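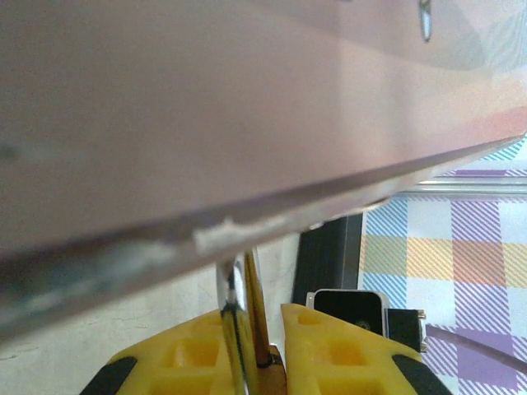
Chants, rebords et autres promesses
Galerie, mise en ligne le 20 avril 2019
Textes : Wellington Frota

Les catalogues de mobilier photographient toujours les meubles de face, un peu d'en haut, avec un bol de citrons dessus. Je regarde d'abord les bords. C'est là qu'on cogne l'aspirateur, que les chaises viennent taper et que l'éponge insiste, et c'est là aussi que les fabricants font des économies en espérant que le client gardera les yeux sur la couleur.

La maison Bittencourt garantit à ses acheteurs un chant « sans entretien ». Je veux bien. J'ai demandé ce que recouvrait l'expression et on m'a renvoyé vers la page 246 du catalogue général, où l'expression est répétée en plus gros. La garantie, elle, exclut les chocs, l'humidité, la chaleur et « l'usage inadapté », ce qui laisse au propriétaire prudent la possibilité de contempler son meuble depuis le couloir.

Les légendes sont courtes et n'engagent que moi. Les noms de teintes sont ceux des vendeurs. Je les cite quand ils m'amusent.

1. Le rose
Panneau lisse et mat, entre le rose et le lilas, avec un rebord étroit plus sombre, tirant sur le gris. Au milieu du rebord, un éclat blanchâtre : le revêtement semble parti et l'on voit dessous une matière pâle, d'aspect rugueux. La surface est jolie, je ne vais pas prétendre le contraire. Le bord raconte une autre histoire que la brochure.

1 bis. Le rose, suite
Un vendeur m'a assuré qu'un éclat de ce genre « se rattrape au crayon ». J'attends de voir le crayon. Les mauves sont pénibles à raccorder : trop rose le matin, trop gris le soir, et la retouche se remarque davantage que le défaut.

2. Table Hundora, petit modèle
Référence 624. Achetée neuve, livrée avec un coin enfoncé, échangée contre une autre livrée avec un coin enfoncé. J'ai gardé la seconde par lassitude. Le service après-vente a parlé d'un « marquage de transport », joli terme pour un coup.

3. La même, côté fenêtre
Le soleil d'août a fait son travail. La notice promettait une teinte stable à la lumière, sans préciser laquelle. Sous le napperon, la couleur d'origine ; partout ailleurs, une sorte de beige que personne n'avait choisi.

4. Étagère de cuisine Gustside
Le chant se décolle à gauche de l'évier et tient parfaitement à droite. On m'a expliqué que la vapeur montait à gauche. La bouilloire est à droite depuis six ans.

5. Recollage, premier essai
Fer à repasser tiède, feuille de papier, pression régulière : c'est la méthode qu'on trouve partout. Elle fonctionne assez bien sur un bord droit et franchement mal sur un arrondi. Comptez une soirée et gardez la fenêtre ouverte, l'odeur n'a rien d'agréable.

6. Recollage, second essai
Colle contact, serre-joints, cale en bois tendre. Plus long, plus sale, plus solide aussi. Je ne comprends toujours pas pourquoi les notices n'en parlent jamais, sinon qu'il est plus simple de vendre une porte neuve.

7. Mastic Losach « ton sur ton »
Le ton n'y est pas. Sur un blanc, passe encore, à condition de ne pas s'approcher. Sur une couleur, on obtient un pansement. Le produit se ponce bien, je lui laisse ça.

8. Bureau d'enfant
Acheté d'occasion, bords arrondis, peinture épaisse posée sans doute au rouleau par le propriétaire précédent. Aucun label, aucun discours. C'est le meuble le mieux conservé de toute la série et le moins cher, ce dont je ne tire aucune loi générale : il a pu passer dix ans dans un grenier.

9. Deux portes voisines
Références 1,137 et 1,138 selon l'étiquette, virgule comprise. Même teinte, même finition, même prix au catalogue. L'une est bordée sur quatre côtés, l'autre sur trois, celui du dessous étant resté nu. J'ai demandé si c'était voulu. On m'a répondu que cela ne se voyait pas une fois la porte posée. C'est exact, et l'eau de la serpillière ne le voit pas non plus, elle monte.

10. Plan de travail, face avant
Vendu comme « résistant aux rayures du quotidien ». J'ai cherché ce qu'était une rayure du quotidien. Un trousseau de clés, semble-t-il, n'en fait pas partie.

11. Le dessous d'une table basse
Passez la main sous les meubles en magasin. Les vendeurs n'aiment pas beaucoup cela, et on apprend en trois secondes si quelqu'un a pris la peine de poncer. Chez Gustside, j'en suis ressorti avec une écharde et un bon de réduction.

12. Bord peint contre bord plaqué
On me demande souvent lequel choisir. Le peint s'écaille par petits morceaux, le plaqué se décolle par grandes longueurs. Le premier se retouche un peu, le second se recolle parfois. Je me méfie de quiconque a un avis plus tranché, surtout s'il vend l'un des deux.

13. Massif, paraît-il
Plateau annoncé « bois massif » sur l'étiquette, « aspect bois massif » sur la facture. J'ai gardé les deux papiers. Le meuble est correct, d'ailleurs, et je l'aurais peut-être acheté sous son vrai nom.

Les remarques sur les produits de retouche sont bienvenues, de préférence avec le nom du support et le temps écoulé depuis la réparation. Un rebord photographié le soir même ne prouve pas grand-chose. Bittencourt a été prévenu de la mise en ligne et m'a envoyé le nouveau catalogue.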